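Zanstead Community Hall – hire questions

How do I book?
Fill in the form on the bookings page or ring Leonora Quiambao in the office. We hold a date for 5 days without payment. After that it goes back on the calendar.

What does it cost?
The Gronen Room is £6 an hour for residents. The main hall is priced by the session and the current rates are on the form. A deposit is payable for evening parties.

Can we bring our own food and drink?
Yes. Both rooms have tables, and the kitchen has a kettle, a fridge and a sink. You may not sell alcohol without a licence. 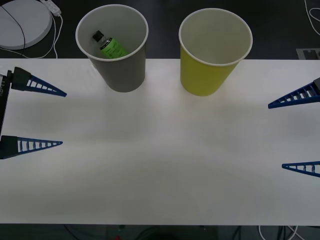 Paper cups are not provided, so please bring what you need. Crockery can be borrowed from the kitchen if you ask when you book – wash it and put it back in the same cupboard.

Is there parking?
There are 4 spaces at the side, one of them for blue badge holders. Saliba Road is free after six in the evening.

What about rubbish?
Take it home with you. The bins outside belong to the flats.

Can I cancel?
Full refund up to a fortnight before. Half after that.

Who do I ring if I can't get in?
Issa Smadi. His number is on your confirmation. Please try the key safe twice first, as the last digit sticks.

Is the hall open all year?
The main hall closes for floor work at the end of October and reopens on 8th November. The Gronen Room stays open.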